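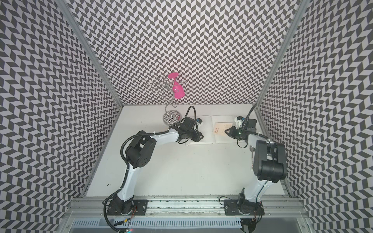

Two-arm cell, Protstead line, with stemware rack and cloth in place

Two-Arm Cell Rules: Frequently Asked Questions

Who may run a cell?
Anyone signed off by Mwende Nyanda. Sign-off covers one cell type and lapses after 50 days without a logged shift.

May I reach in while the arms are powered?
No. Press stop and wait for both arms to settle before a hand crosses the front rail.

Which arm has priority over shared space?
The one holding an object. If both hold something, the left arm moves first.

How close may the grippers come to each other?
900 mm per second is the limit in open space. Within two hand widths of the other gripper, use the slow setting.
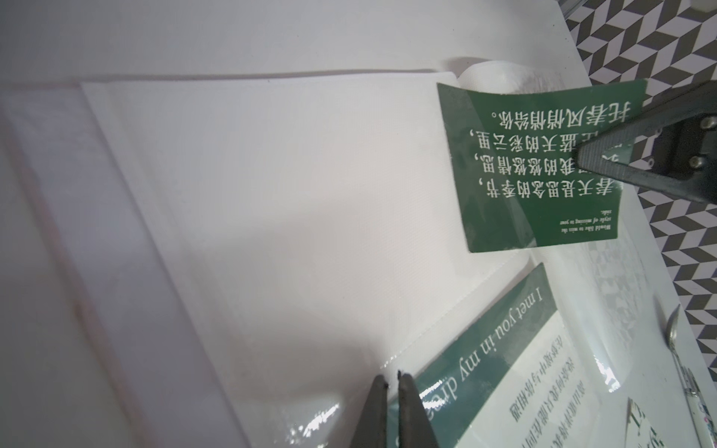
579 words in full rule set | Short version on this page

How are printed cards and paper handled?
Grip a card near its side and lift it clear of the sheet before turning it. Text may face any direction unless the task card says otherwise. Clear plastic sleeves cause glare, so check the wrist view before closing the fingers.

Can spoons or other items stay on the table?
Yes, if they are on the task list. Log anything else as a stray item.

Do these rules apply at Amholm?
From July. Until then Amholm follows the older Shemweta sheet.

Where do I report a contact between arms?
In the Dadeo log, before the next run starts.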